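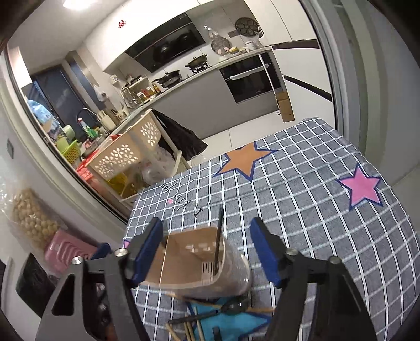
October 2022

I finally bought a proper cutlery holder. For years our chopsticks lived in an old jam jar by the kettle, and the jar fell over whenever anyone reached for the tea. Ye-ji Min told me to get one with drain holes, as hers had stopped the ends of her chopsticks going black. I found a beige plastic one in Granwood and got it home on the bus.

Before filling it I tipped the lot out on the dining table to see what was worth keeping. I had planned to do this in the kitchen, but there is more room on the star tablecloth and the light is better. 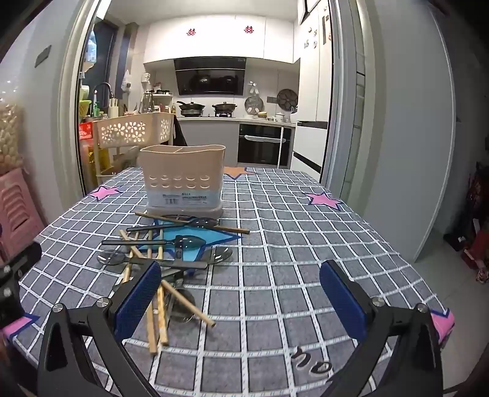
The new holder, label still on, and the pile waiting to go in.

My rule for the chopsticks was simple. Anything split or warped goes, and anything without a partner goes in the craft box. The spoons all stay. The ones with black handles are good for soup, and the steel ones get used every morning.

I want the chopsticks on one side of the divider and the spoons on the other. Jin-sol Sung says they will be mixed up again by November. The baking drawer is next, and I am not looking forward to it.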